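Masking tape

From Histavis, the household history reference

Masking tape is a pressure-sensitive tape made of thin, easy-to-tear paper with a weak glue on one side. It is meant to be put down, worked next to, and taken up again, and most of the complaints about it concern the third step. Painter's tape, usually blue, is a close relative with an even weaker glue and a higher price.

Contents
1 Before tape
2 Materials
3 Color
4 Use in painting
5 Use in marking out
6 Removal
7 In local custom
8 See also

Before tape

People wanted straight edges long before they had anything sticky to make them with. House painters worked with a steady hand, a long ruler, or a junior painter who could be blamed. Sign painters snapped chalk lines. A shop ledger from Sowerby, dated 1749, lists payment for "paper and paste for the keeping clean of a door frame," followed by a larger payment for scraping the paper and paste off again. Local historians treat the entry as the earliest known case in the district of someone regretting a masking job.

Materials

The backing is crepe paper, which has tiny wrinkles that let it stretch a little and follow a gentle curve. The glue is usually rubber or acrylic. Rubber glue grabs quickly and ages badly. Acrylic glue takes its time and holds up better in sunlight, a fact most often learned from the other kind.

Width is a matter of taste. Narrow tape bends more easily, and wide tape covers more mistakes. Tape sold as "multi-surface" will stick to many surfaces, though the label does not say how it feels about each of them.

Color

Plain masking tape is tan or cream, which makes it hard to see against wood, cardboard, and most rented apartments. Blue became the common color for painter's tape partly because few people paint their trim that shade, so a forgotten piece is easy to spot. Green, yellow, and purple versions are also sold. Each maker assigns its own meaning to the colors, and the buyer is expected to keep up.

Use in painting

The tape is pressed along the edge to be protected, and paint is applied up to it and slightly over. Paint that creeps underneath is called bleed. The usual advice against bleed is to run a putty knife along the tape, or to seal the edge with a thin coat of the color already on the wall. Lacey Tunstall, whose handbook on home decorating has gone through five printings, gives the subject a whole chapter and closes it by recommending a good brush.

Use in marking out

Much tape never meets paint at all. It marks where furniture goes on a stage, where a line should form in a school gym, and how big a sofa would be if one could afford it. On floors and tabletops it is used to lay out lines and boxes, since it shows up well and can be moved when the plan changes. Carpenters write measurements on it. Cooks write dates on it, and some of them read the dates later.

The lines are seldom quite straight. A long strip laid by hand tends to wander, and pulling it tight makes it spring back or lift at the ends. Torn ends are ragged unless cut with a blade. For most purposes this is accepted, especially by the person who laid the tape.

Removal

Tape should be pulled back slowly, at an angle, before the paint has fully hardened. Left too long, it comes away in small triangles. The tape museum at Makau keeps a window frame that was masked one January and left until the house was sold, and a visitor may inspect what remains of the varnish.

In local custom

The town of Nidisville holds a yearly straight-line contest, in which entrants tape the length of the main hall without a ruler. The longest roll used so far measured 600 feet. Derek Oakley, a frequent winner, has been accused of following the floorboards - a charge he answers by pointing out that the rules do not mention floorboards.

See also

Chalk line
Crepe paper
Kraft paper
Putty knife

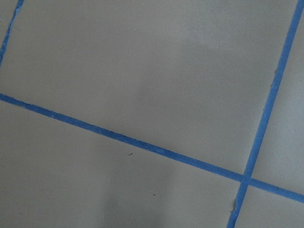
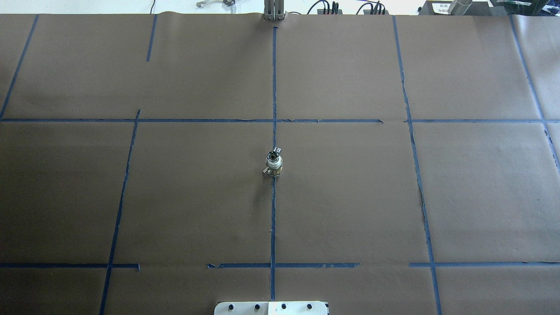
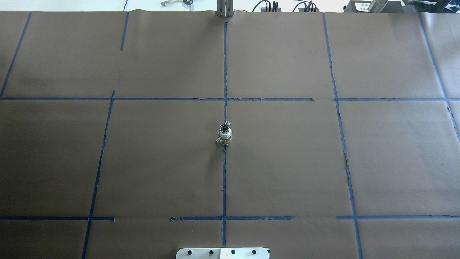
Blue tape used to divide flat surfaces into sections.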